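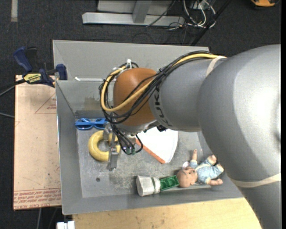

Mendevora: The Complete Saga Collector's Box Set

Region-free Blu-ray, 11 discs
Distributed by Kiltix Home Video
Availability: In stock, ships from our warehouse in 4 business days

Product details

All four Mendevora films in one box, newly scanned from the original camera negatives. The set includes the theatrical cut of each film, the longer festival cut of the second, and the television version of the third, which has been out of print since the DVD release was withdrawn.

The Mendevora films follow the crew of a salvage ship that falls through a tear in time and comes out in the same harbor town at four different points in its history. The first film was a modest release that found its audience on late-night cable. The sequels had more money and larger casts, and the last one closes the story of the lighthouse keeper's daughter that the first left open.

The restoration was done by Suksawat, the same lab that handled the Kulora reissue. The first two films have been regraded to match surviving release prints. Viewers who know the older discs will find the night scenes darker and the harbor scenes less blue. Film grain has been left in place.

What's in the box

Disc 1: Mendevora (theatrical cut), commentary by the director
Disc 2: Mendevora: The Second Tide (theatrical cut)
Disc 3: Mendevora: The Second Tide (festival cut, 19 minutes longer)
Disc 4: Mendevora: Low Water (theatrical cut), commentary by the writers
Disc 5: Mendevora: Low Water (television version, presented in 4:3)
Disc 6: Mendevora: Last Harbor (theatrical cut), isolated score
Discs 7 to 9: Documentaries, deleted scenes and makeup tests
Disc 10: Trailers, TV spots and still galleries
Disc 11: Complete score from all the films, audio only

Also included is a hardcover book with storyboards, shooting schedules and more than 1,180 production photos, along with a fold-out map of the harbor town as it appears in each period.

Edition

Limited to 2,000 numbered copies. Numbers are assigned at random and we can't take requests. Once this edition sells out, the films will be sold separately in standard cases without the book, the map or Disc 11.

Specifications

Picture: 1080p. Aspect ratio 2.39:1, except Disc 5
Sound: English 5.1 and original stereo. The first film also has its original mono track
Subtitles: English for the deaf and hard of hearing, French, Spanish
Packaging: Rigid slipcase, two fold-out disc trays

Please note

The festival cut of The Second Tide includes six short scenes that survive only on videotape. Picture quality drops during these scenes. This is not a disc fault and we do not replace discs for it.

The end credits of Low Water use a different song from the one heard in theaters. The original song could not be licensed for this release. The television version keeps its own music.

Shipping and returns

One copy per customer. Sealed sets can be returned within 30 days of delivery. Opened sets can be exchanged only if a disc is damaged or won't play. Include your order number and the number of the disc when you write to us, and keep the outer carton until you have checked the set.

Customers also bought

Kulora: Restored Edition (2 discs)
Kulora: Original Soundtrack (CD)
Mendevora: Last Harbor theatrical poster, rolled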